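Guest Room and Closet: Frequently Asked Questions

These are the questions we get most from people staying at the Mbwambo apartment. If yours isn't answered, leave a note on the Justavance booking page and we will reply by evening.

Is there closet space for my things?

Yes, but it is shared. Household clothes stay on the rail all year. Push them to one side and use the part nearest the wall. There are spare hangers on the hook inside the bathroom door. Please don't move hanging clothes onto the bed or the floor.

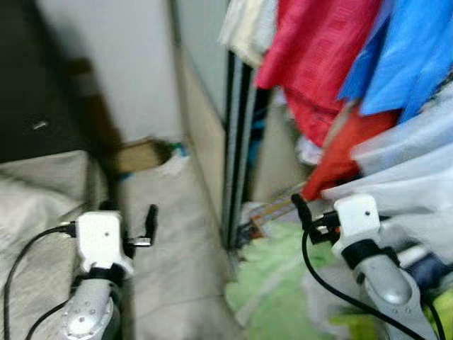
What if I need to hang something long?

Long coats and dresses do best at the end of the rail, where nothing is stored underneath. Space is tight with the household clothes in place, so leave the red and bright blue ones next to each other and hang yours past them. Wet coats go in the shower first. If you are staying longer than a week, ask and we will clear more of the rail for you.

Can I use the iron?

Yes. It is on the shelf over the washing machine. The board is behind the bedroom door. Use the low setting on anything shiny or printed.

What bedding is provided?

A fitted sheet, a top sheet, a blanket and 2 pillows. Extra blankets are in the Waretine storage box in the hall. We keep 3 in there from October to April and fewer in summer.

Do I have to make the bed?

No. If you like to, pull the sheet tight from the foot end first and then do the sides. It creases easily and we don't iron it between guests, so don't worry about wrinkles. The blanket can be folded lengthwise and left along one side of the bed.

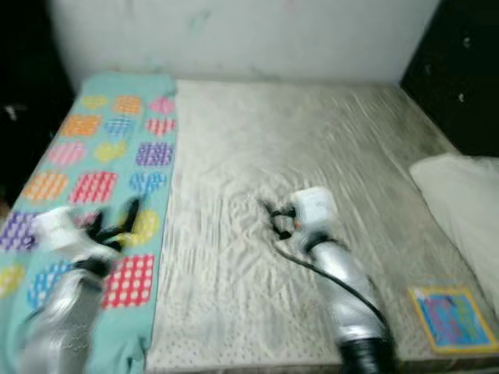 For stays over a week we leave a clean set outside the door. Put the used one in the bag on the hall chair. Please keep towels out of that bag. They are washed separately.

Can I wash my own clothes?

Yes, up to one load every other day. Witavitz detergent is under the sink and you are welcome to it. Hang the wash on the folding rack in the hall. Don't dry things on the closet rail, as the color can run onto the other clothes.

Is there a laundry nearby?

The closest one is at 29 on the same street. It has large machines that will take a comforter. Bring coins.

What happens if I stain something?

Tell us the same day if you can. Most stains come out. If a sheet or blanket has to be replaced, the charge comes out of the deposit, which is 3000 in local currency, and the rest is returned within a week of checkout.

I left something in the closet. Can you send it?

Yes, at your cost. Tell us the color and what kind of item it is. We keep things until the end of the following month.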